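**Sorting** is the arranging of objects into groups according to a shared property, such as size, color, material, purpose or owner. It is one of the oldest forms of household and commercial work and is found in kitchens, post offices, libraries, laundries, workshops and warehouses. The word is also used in computing for the placing of records in order, a subject treated separately. This article deals with the sorting of physical objects by hand.

## Terms

In general use, *sorting* means dividing a mixed quantity into separate groups. *Ordering* means placing the members of one group in a sequence, as when letters are arranged by street number. *Grading* is sorting by quality and is common in the trade in fruit, wool, eggs and timber. *Picking* is the removal of selected items from a larger stock, while the remainder stays where it is.

The place given to each group is called a bin, tray, pigeonhole, slot or pile, depending on the trade. The rule by which an object is assigned to a group is called the key. A key may be simple, such as the color of a garment, or compound, such as the color of a garment together with the heat at which it may be washed.

## History

The sorting of grain, beads and stone for toolmaking is older than writing. Written keys became necessary when goods were received by one person and handed out by another, and early storehouse records often list items by kind and by owner.

The growth of public mail services in Europe and North America made sorting a full-time occupation. Clerks stood before upright frames of open compartments and placed each letter in the compartment for its route. New clerks learned the arrangement of the frame by practice, and experienced clerks could work without reading the labels. Similar frames were later adopted by railroad offices, hotels and newspaper printers. In printing, the type case served a related purpose: each letter had its own compartment, and used type had to be returned to the correct place before it could be set again.

In the twentieth century, department stores and mail-order houses brought the same methods to general merchandise. The spread of molded containers after mid-century made bins cheap, light and uniform, and they became common in homes as well as places of work.

## Methods

### Single-pass sorting

In single-pass sorting, each object is taken from the mixed quantity once and placed directly in its final group. The method is quick when there are few groups and all of them are within reach. It becomes slow when the sorter must walk, turn or search for the correct bin.

### Multiple-pass sorting

In multiple-pass sorting, the objects are first divided into a small number of broad groups. Each broad group is then divided again. Although every object is handled more than once, the sorter makes a simpler choice each time. Libraries commonly use this method for returned books, which are divided first by floor or department and then by shelf mark.

### Sorting by exception

Where most objects belong to one group, the sorter may remove only those that do not. The method is used in checking fruit, coins and laundered linen.

## The Vasiliu arrangement

The Vasiliu arrangement is a layout for small sorting tables, first set out in the training handbook of the Alen supply depot. Its author, the storekeeper Tudor Bucur, proposed that a table used by one seated person should have no more than six bins. Five of these are given to named groups, and the last is kept for objects that cannot be placed at once.

The handbook recommends that bins in frequent use be set nearest the dominant hand. It also advises that the contents of the undecided bin be reviewed at the end of each shift and never carried over to the next. The household goods firm Bedow later included a shortened form of the arrangement in a printed leaflet for customers, dated 20 February 2019. The leaflet reduces the number of bins to two for children and omits the undecided bin entirely. Bucur objected to the omission in a letter to the trade bulletin *Skondusent*, which printed it in May of the same year.

## Containers

Containers for sorting are chosen for the weight of the contents, the size of the opening and the ease of cleaning. Solid-sided bins hold small parts and powders. Perforated and mesh-sided bins allow air to pass and let the user judge how full they are, but very small items may fall through or catch in the openings. Wire baskets are preferred where dust would otherwise collect.

Uniform containers are generally favored over mixed ones, as they can be exchanged, stacked or lined up without gaps. Handles or handle slots facing the user allow a container to be drawn forward with one hand.

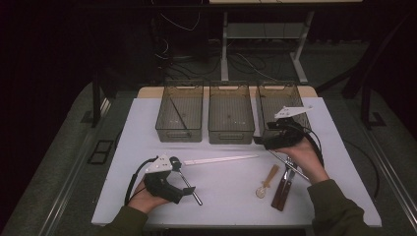 **Should containers be labeled before or after sorting begins?**

Containers should be labeled before sorting begins if the groups are already known. When the contents are unfamiliar, temporary labels are used until the first part of the work is finished, and permanent labels are added once the groups have settled.

## Errors

Errors in hand sorting are of two main kinds. A *misplacement* occurs when the sorter knows the correct group but puts the object in another, usually a neighboring one. A *misreading* occurs when the key itself is applied wrongly. Misplacements are reduced by wider spacing between bins, and misreadings by clearer labels and better light.

In the Alen depot handbook, sorters are asked to record both kinds in separate columns. The handbook sets nine errors in a shift as the point at which the layout of the table must be reviewed by a supervisor.

## See also

- Filing
- Grading of produce
- Inventory
- Pigeonhole
- Type case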